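Friday, June 6, 2025
Notebook, Brellia kitchen sim, pick-and-place rules

Spent the morning on the scoring rules again. Melur ran 153 episodes on the old wording and I ran the same ones on the new wording, and we disagreed on 29. Two grown adults, one rule sheet, 29 arguments. Milagros says this is a good result. Milagros didn't have to sit through it.

Nearly all of the fights were over what counts as "placed." Old rule: object is at the goal. Melur passes anything touching the pan. I want it inside the rim, gripper open, arm backed off. Also, a held object is a held object, however close it's hovering. Wrote that down in capitals on the sheet.

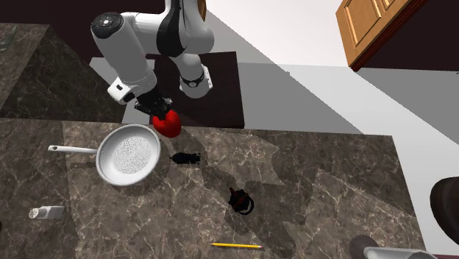

Second item, clutter. The May sheet says distractors "should not be disturbed," which was written by someone who has never met a pencil. They roll if you look at them. New wording: log the pose of everything on the counter at reset and again at the end, and flag any change over 40 mm. Flag, not fail. Melur wants fail. Parked.

Things that are now law until somebody complains:
- Seed goes in the log before the run starts. Yes, before.
- No deleting ugly episodes. If it crashed, it crashed, keep it.
- Batches are 100 episodes. Stopping early when the numbers look nice is cheating.
- Shaker on its side is a legal start pose. Stop "fixing" it.

Still open: whether Ntuli uses the same reset script as us. Asked twice. Melur to rescore the 29 on Monday, without my notes in front of him.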